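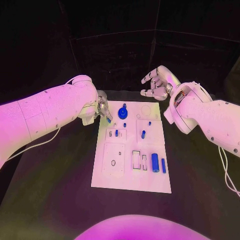
A small blue block held above a white work board.

Reviews > Software > Editors and Modding Tools > Prornach 10

Prornach 10: A Review of the Archive and Save-File Editor
Reviewed by Leen Qudah for the Srour Software Preservation Library
23 June 2026

The Library maintains a collection of personal computer games from the shareware period and lends workstations to members who wish to study or alter them. Requests for guidance on editing tools are frequent. This review considers Prornach 10, a desktop program published by Eltau for opening, editing and rebuilding the data archives and saved games of older titles. The Library purchased its license at the ordinary price and received no assistance from the publisher before testing.

Scope of the test

Testing was carried out over three weeks by the reviewer and by Hamidreza Nazari of the Library's technical staff. The program was applied to 89 games from the lending collection, chosen to include racing, strategy and role-playing titles. In each case the testers attempted to open the main archive, replace one picture and one sound, rebuild the archive, and start the game. Where a title kept saved games in separate files, those were examined as well. All work was done on copies.

Installation and first use

Installation is simple and requires no network connection once the license file has been saved to disk. The opening window presents a file list on the left and an editing pane on the right. Members who have used a plain hex editor will recognize the pane at once. Offsets may be shown in decimal or hexadecimal, and the choice is remembered between sessions. The default type size is small, and the setting that changes it is found under Workspace, where few members will think to look.

Archive handling

Prornach recognizes an archive by comparing its header and file table with a library of templates. Version 10 ships with 200 of these. When a template matches, the contents appear as named entries which may be exported singly or together. Pictures are displayed with the correct palette in most cases. For several older titles the palette is stored in a separate file and must be assigned by hand, and the manual explains this well.

Rebuilding is the strongest part of the program. Earlier versions required a replacement file to be no larger than the original. The present version rewrites the file table and adjusts every offset, so a longer sound or a larger picture can be inserted without further work. Before writing, it displays a list of the changes to be made and saves a backup beside the original. The backup cannot be turned off. The testers regard this as correct, although it will inconvenience anyone working from a nearly full disk.

Compressed archives gave mixed results. Two common methods are supported for both reading and writing. A third can be read only, and the program does not say so until the user attempts to save. A notice on opening the file would be preferable.

Saved games

The saved game module compares two or more files and marks the bytes that differ. A user who saves before and after spending money in a game can usually find the stored amount within a few minutes. Values may then be given a name and a type, and the result kept as a template for later use.

Checksums are less well served. Many games store a short control value and refuse any file in which it does not agree with the rest. Prornach can recalculate the simpler kinds automatically. Where a game scrambles its file with a changing key, the user must supply a script. The scripting language is small and adequately documented, but the sample scripts are few, and one of them contains an error in its loop that Mr. Nazari has reported to the publisher. Members without programming experience should expect difficulty here.

Comparison with Dreder

Members frequently ask whether the free editor Dreder would serve as well. For changing a few values in a saved game, it would. Dreder opens quickly, and its search function is the better of the two. It has no means of rebuilding an archive, however, and its undo history is limited to 400 steps, which was exhausted during one long session. Prornach places no stated limit on undo.

Natanael Vieira, who teaches the Library's evening course on game formats, uses Dreder for the first lessons and Prornach once students begin to replace pictures and sounds. The reviewer considers this a sensible arrangement.

Support

Two questions were sent to the publisher by electronic mail. The first was answered clearly on the following day. The second, concerning the checksum script, was acknowledged, and a correction has been promised for August.

Recommendation

Prornach 10 is recommended for members engaged in replacing or translating the contents of older games. It is not recommended for purchase by those whose interest is limited to saved games. The program is installed on the workstations in the reading room, and sessions may be reserved through Hanan Karam at the member services desk. Members are reminded that altered copies may not be returned to the lending shelves.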